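Full-fibre phone and broadband reach Lostwood

Good news for anyone in Lostwood who has been putting up with crackly lines and calls that drop halfway through a sentence – the new fibre network went live at 7am on Tuesday, and the first 136 homes and shops can now sign up.

The work was carried out by Nirner, the regional network builder, which laid cable along the old Tiltstead road and up through the village over the winter. Another 213 addresses, mostly on the Tiltstead side, are due to be connected by the end of February.

It's a huge step up! Until now most of the village has shared copper lines running back to an exchange 40 years old, and evening speeds were often too slow for a video call. Early users are already reporting clear calls and quick downloads, even at teatime.

Landline customers can keep their existing number when they switch, although older handsets will need to be plugged into the new router instead of the wall socket.
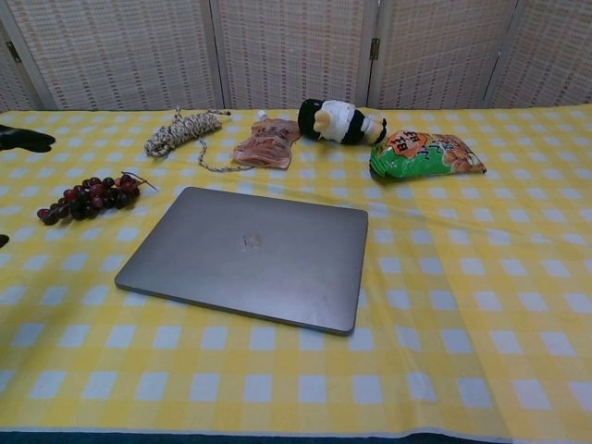

Installation takes some 35 minutes if the cable already reaches the house, and a little longer where the front garden has to be crossed. Căpraru, the café on the green, was one of the first to be hooked up and will have sign-up forms on the counter all week.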